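찻잔 받침

찻잔 받침은 잔 밑에 받쳐 쓰는 얕은 접시이다. 흘러내린 차를 받고 뜨거운 잔에서 상을 보호하는 소박한 그릇이지만, 그 역사는 놀랄 만큼 풍성하다!

역사
브라크데일(Brarkdale) 지방의 가마터에서는 1410년 무렵의 층에서 굽이 낮은 받침 조각이 나왔다. 가운데에 잔을 끼우는 둥근 턱이 있어, 배 위에서 차를 마실 때 쓴 것으로 풀이된다. 도자사 연구자 주옌 쭈(Duyên Chu)는 이 턱의 높이만으로 가마의 계통을 네 갈래로 나누었는데, 지금도 분류의 기본으로 쓰이는 훌륭한 작업이다. 손잡이 달린 잔이 퍼지면서 턱은 점차 낮아졌고, 오늘날에는 얕은 홈으로 남은 것이 많다.

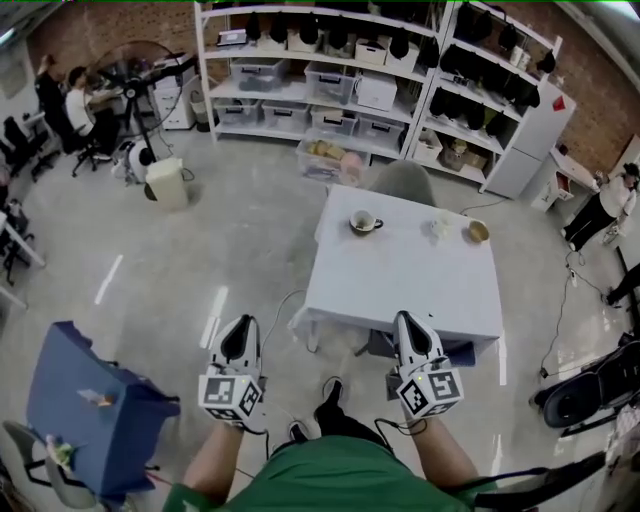
어두운색 받침에 올린 흰 잔. 손잡이는 검은색이다.

색과 짝
잔과 받침을 같은 색으로 맞추는 관습은 의외로 늦게 자리 잡았다. 플롤룸(Plolum) 양식은 오히려 밝은 잔에 짙은 받침을 짝지었으며, 찻물 얼룩이 덜 드러나고 잔의 윤곽이 또렷해지는 멋이 있다. 플리사흐(Plisach) 양식은 테두리에 가는 선을 세 줄 두른다. 선의 간격이 그릇마다 조금씩 달라 들여다보는 재미가 각별하다.

쓰임
한때는 차를 받침에 따라 식혀 마시기도 했다. 꾸(Cù) 마을에서는 2월 찻자리에서 아직도 이렇게 마시며, 이때 쓰는 받침은 보통 것보다 깊고 가장자리가 살짝 말려 있다.

같이 보기
찻잔, 다관, 굽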